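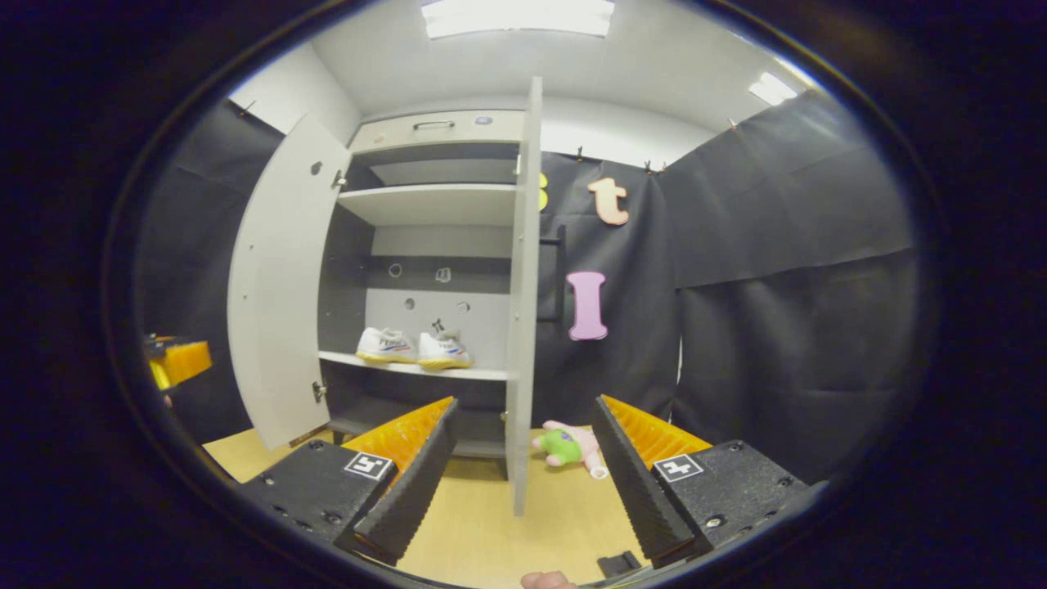 November, started 9.20

Picked up the coding of party statements where I left it. The batch is the Calham council group split: everything put out by the two factions and by outside groups attacking either of them. 300 statements in the folder, 94 coded so far by me and Byung-chul between us.

Main problem this morning was the "speaker" field. A lot of these come from pressure groups that claim to speak for party members, and we have no way to tell from the text if they do. Jong-dae had been putting them under "party, internal". I had them under "outside group". Went through the ones we disagree on and there are 44, too many to leave. Agreed by phone that a statement only goes under "party, internal" if it is signed by someone holding a named post in the party at the time. All others go under "outside group", with a note if they claim membership. Jong-dae will redo his, I'll redo mine.

10.45 – Second coder check on the tone scale. Took 10 statements we had both done blind. We match on the harsh ones and drift apart in the middle. "Calls on the chair to consider his position" I had as mild, Byung-chul had as strong. He is right that in this town it means resign. Changed the guide, page 3, and added that line as a sample wording.

Soliman ward leaflets: three of them are the same text with a different name at the bottom. Keep all three but link them, otherwise the word counts are thrown off. The link column is the last one on the sheet, please don't sort without it.

Lunch.

13.30 – Tried the Gustex export again. It still drops anything after a semicolon, so long quotes arrive cut short. Checked against the paper copies and fixed by hand where I could. Changing the separator to a tab works for new files but not for those already saved. Byung-chul has the old files and will re-export from his end.

Brodeck branch minutes came in, scanned at a slant and hard to read from page 6 on. The vote on the deputy leader is in there, but the figures for and against are smudged. Left blank. Don't fill them in from the newspaper report – it has the date of the meeting wrong, so I don't trust it for the vote.

15.10 – Redid 20 of my share under the new speaker rule. Slower than I expected, mostly looking up who held which post before the spring reshuffle. The old branch list is in the green binder, second shelf.

To do next:
finish my share of the speaker recodes
ask Jong-dae for the post-holder list for Soliman, ours stops before the by-election
run the tone check again on a fresh set once page 3 has been read by all of us
ring the Brodeck secretary about a clean copy of the minutes

Stopped 16.40. Sheet saved as version 7, version 6 kept in the old folder.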